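Unit 4: Surfaces, Light and Glare in Interior Work
Course notes, Réka Halász

These notes go with the September lecture and the first studio session. Read them before you start the sample board. The reading from the Szűcs reader is the chapter on finishes; skip the part on exterior cladding, we come back to it in Unit 8.

What we mean by finish

Finish is the way a surface sends light back. Color is a separate matter. Two panels can be painted from the same can and look like different colors if one is matte and the other is glossy. Students often pick a color first and treat the finish as a detail for the end. In most rooms it should be settled at the same time.

A perfectly matte surface scatters light evenly in every direction. It looks much the same from the door as it does from the chair. A mirror does the opposite and sends light off at one angle only, the same angle it came in at. Nearly everything you will specify falls between the two.

Terms used in this unit

Matte: light is scattered, highlights are weak or missing. Hides dents and uneven plaster. Marks easily when rubbed.
Eggshell and satin: some scatter, with a soft highlight at low angles. The usual choice for walls that get touched.
Gloss: a clear highlight with a sharp edge. Shows every flaw in the surface underneath.
Brushed: fine parallel lines, usually on metal. The highlight stretches out across the direction of the lines.
Textured: the surface has relief you can feel. Light catches the high points and leaves the low points dark.

Highlights and their color

The main color of a painted wall comes from the pigment. The highlight on a glossy wall comes from the lamp or the window. This is why a red gloss door can have a white streak down it, and why the streak turns yellow in the evening when the lamps go on. Metal behaves differently. Copper and brass tint their own highlights, while silver-colored metals mostly pass on the color of the light source.

Look at a finish under the light it will live with. A sample approved next to a north window at noon can look wrong under warm lamps. For the studio exercise you will use both.

Dark surfaces need extra care. A dark matte panel takes in most of the light and shows little shape, so an angled edge can disappear. Add gloss and the edges come back, along with fingerprints. When a light, shiny face sits next to a dark one, the eye goes to the shiny face first, even if it is the smaller of the two.

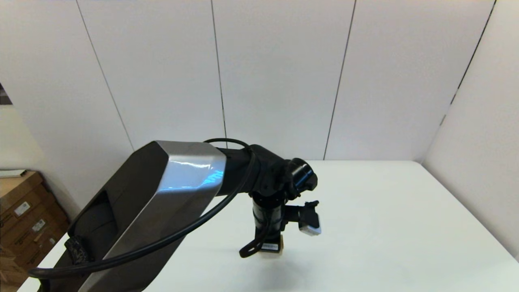 Glare

Glare is a highlight in the wrong place. There are two kinds to know for the exam. Disability glare makes it harder to see the task, such as print on coated paper under a bare lamp. Discomfort glare is tiring or annoying but you can still see what you are doing.

To deal with glare, work in this order:

1. Find the source. Sit where the person will sit and look toward the bright spot. Put a small mirror flat on the surface. Whatever you see in it is what causes the glare.
2. Move the source or the seat. A desk lamp shifted to the side often fixes the problem at no cost.
3. Shade or diffuse the source.
4. Change the finish. This is the most expensive step, so it comes last.

Case: the Corico reading room

The plans are in the course folder. The tables were specified in high gloss and the pendant lamps were hung directly over the center line. Readers on both sides complained. The first proposal was to refinish 40 tables. The designers moved the lamps out over the aisles and used a wider shade, and the tables stayed as they were. Come ready to say which kind of glare this was and what you would have checked before ordering the tables.

Sample board

Prepare eight samples on one board, all the same size. Use one color family only. At least two must be metal or metal-faced and at least one must be textured. Label each on the back with the material, the finish and the supplier. The Malotum sheets in the studio cabinet may be cut up; the Clorkarier ones are for reference and go back in the drawer.

Bring the board to the studio session with your notes on how each sample changed between window light and lamp light. Two or three lines per sample is enough.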